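# The paperback holds its ground

When Bernadette Schumacher took over the bookshop in Adovel, the previous owner left her 60 boxes of second-hand paperbacks and a note of apology. She expected to send most of them for pulp. Two years on, they pay the rent. 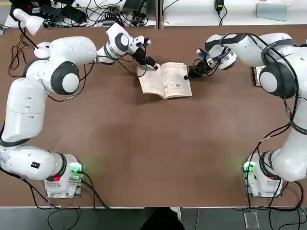

**Eglė Mockus**
Books correspondent

Cheap paperbacks were meant to be the first thing readers gave up when screens arrived. In Adovel they sell faster than anything else on the shelves. Schumacher prices most of them at a coin or two and restocks the front table each morning. Last May she sold 300, her best month so far.

Her customers are mostly commuters and students. "They want something they can fold back on the train," she says. "If it gets rained on, they buy another."

Foreign-language titles have their own corner now, after people kept asking. 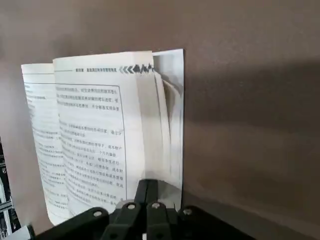 Chandrasekhar Panicker, who binds and repairs books in the next street, sees the other end of the trade. The glue in a cheap paperback dries out with age, and the spine cracks when the book is pressed flat. He charges more for a new spine than most of the books cost. People still bring them in, usually for the notes in the margins.

One of his regulars, Saulius Hunt, has had the same 172-page walking guide reglued twice. He could buy a newer edition at the station, but the paths he likes have been dropped from it.

Panicker keeps his own reading copies away from the radiator and does not lend them.
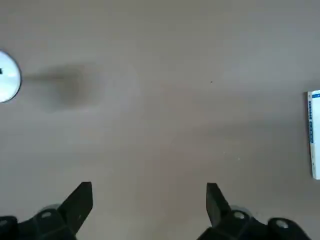

## Where to buy and mend

Schumacher's shop is on the market square in Adovel. Panicker takes repairs by appointment and asks for two weeks.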